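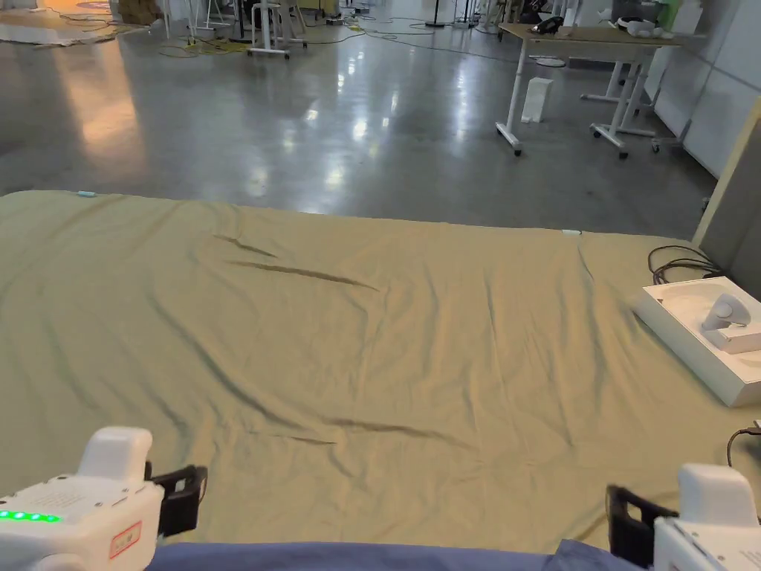

## Bettwäsche und große Tücher ohne Bügeleisen glatt bekommen

Meine Nachbarin Salma Hamdy fragt mich immer wieder, ob ich meine Laken wirklich nicht bügle, und nein, das tue ich seit Jahren nicht mehr! Das meiste entscheidet sich nämlich schon in der Maschine: bei 60 Grad waschen, die Trommel höchstens zu zwei Dritteln füllen und gleich nach dem Schleudern alles herausholen.

- Laken zu zweit an den Ecken fassen und kräftig ausschlagen, ruhig 2 oder 3 Mal.
- Noch leicht feucht über die Leine hängen, den Saum mit der Hand glattziehen.
- Nach dem Abnehmen flach ausbreiten und von der Mitte nach außen streichen – am besten mit dem ganzen Unterarm.
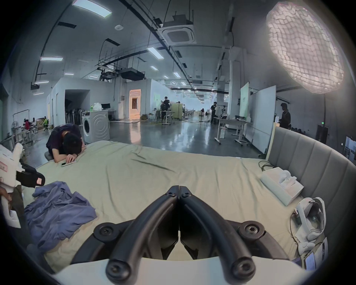

Beim Zusammenlegen nehme ich mir dann Zeit (ein Tee daneben schadet nie). Erst längs falten, dann quer, und den Stapel über Nacht unter ein paar schwere Handtücher legen. Spannbettlaken stecke ich Ecke in Ecke, bis ein halbwegs ordentliches Rechteck daraus wird – perfekt muss das wirklich nicht sein, im Schrank liegt ja die schöne Kante vorn.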